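We use cookies to improve your reading experience and to measure traffic. Accept all | Manage preferences

Folding of paper forms

Folding of paper forms is the manual or mechanical creasing of printed business stationery, such as receipts, delivery slips, registration sheets and multipart vouchers, so that it can be filed, mailed or handed over in a reduced size. It is distinguished from decorative paper folding by its reliance on a small number of straight creases and by the requirement that certain printed fields stay readable after folding.

Stock and color

Forms intended for folding are usually printed on light uncoated or carbonless paper. In multipart sets the color of a sheet identifies its recipient. White is commonly assigned to the top copy, with pink, yellow or blue used for the copies beneath it. The assignment varies between countries and between printers, and no general standard exists. Pink sheets are frequently retained by the customer or by an accounting office.

Carbonless paper marks under pressure. A crease made with a fingernail or a hard folding tool can leave a colored line on a coated sheet, and a stack folded as a unit may transfer this line to several copies. For this reason sets are normally separated before folding.

Types of fold

The single fold, or half fold, divides the sheet once across its length or width. A sheet creased lengthwise and left partly open takes the shape of a low tent and will stand on its two edges. The letter fold uses two parallel creases to produce three panels, the last of which is tucked inside. The accordion fold also uses two or more parallel creases but alternates their direction. The double parallel fold halves the sheet twice along the same axis and produces a narrow strip.

Long forms with a title line and a ruled grid are generally folded so that the title falls on an outer panel. If the grid has heavy vertical rules, the crease is placed between columns where possible, as entries written across a crease wear away with repeated opening.

Manual procedure

The sheet is laid flat with the printed side up and held at both ends. One edge is brought to the other, the corners are aligned, and the crease is pressed from the center outward. Pressing from one end toward the other tends to push the sheet out of square, an effect described by Minami in a handbook for the Lirier stationery works as "walking." Unfolding follows the reverse order. The sheet is lifted at its corners, opened, and flattened against the table with the crease upward.

Paper memory causes a creased sheet to spring back toward its folded state. Light stock recovers less than heavy stock. Sheets with the grain parallel to the crease fold more cleanly and lie flatter when closed.

Pink forms with ruled grids, handled on a white tabletop:
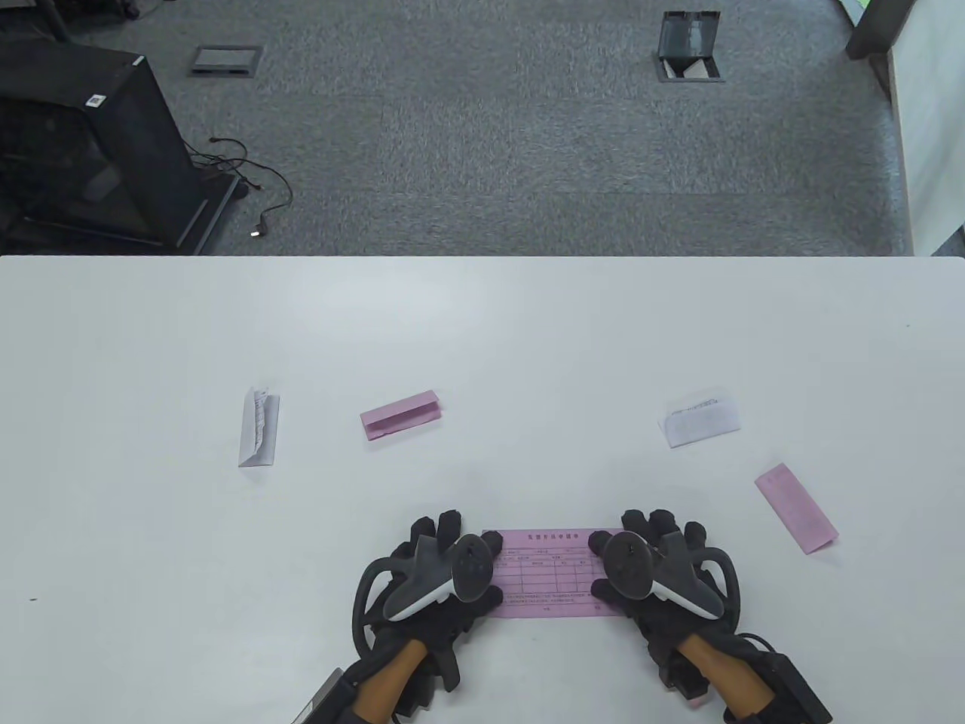
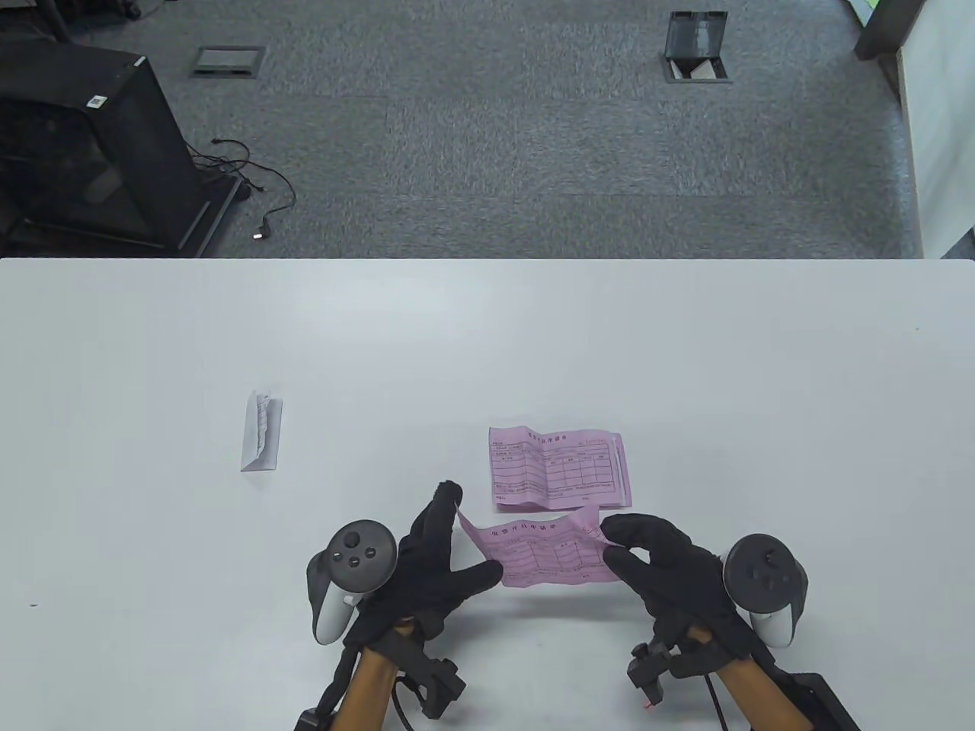
Batch work

In offices without a folding machine, forms are folded in batches. Nomura recorded an output of 824 sheets per shift for a single fold at the Enache mail room, and 1,115 after the work was divided between 2 tables, one for separating and one for creasing. Batches of 16 were banded together before filing. The figures exclude sheets rejected for skewed creases.

Cruickshank later argued that batch size has little bearing on accuracy and that table height is the main variable.

Subscribe to our newsletter for new and updated articles. Enter your email address. You can unsubscribe at any time.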